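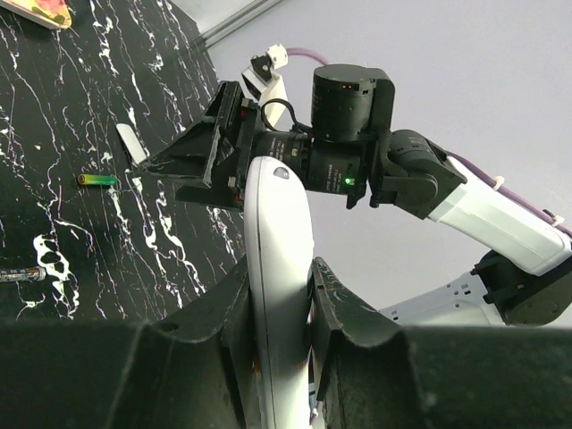
OK, hi everyone, thanks for squeezing in. I'm Suha, and I get thirty minutes to talk about the small stuff on tables. Remotes, handles, chargers, the things you pick up and put down all day long.

(Wait for the door to close. Water!)

So I did this at my own place first, in October. I cleared the living room table and put every single thing in a box – 35 things, and I live alone. Ask the room: who thinks they have fewer? Let them laugh, then move on.

Next bit is the Pukdale story, keep it short. They had a shared lounge with one long table, and people kept losing whatever they needed on it. We went through the drawers and the window sills too and got to 557 items. I still have the list, and I'll read out a few lines if the room is in a good mood (the nine tape measures always go over well).

Then the part I care about most, which is where things live. My rule is that a thing goes back where your hand already wants to put it. I tried a fancy tray from Grenulura and hated it, way too deep, I was digging around in there every night. A shallow one works so much better for me! Put it on the side you sit on.

Slow down here, I rushed it at Lorkavley.

Color – say something about pale things on pale tables. I've lost a white remote on a white tabletop more times than I want to admit. A dark mat fixes it. Mine was cut from a leftover piece of felt.

If someone asks about labels: I like them inside drawers and can't stand them on top of a table.

Homework for the room: pick one table tonight, ten minutes, then stop. Handouts are by the coffee, I printed 100, so please share if we run short. Questions until 4:30, and then El Fassi needs the room.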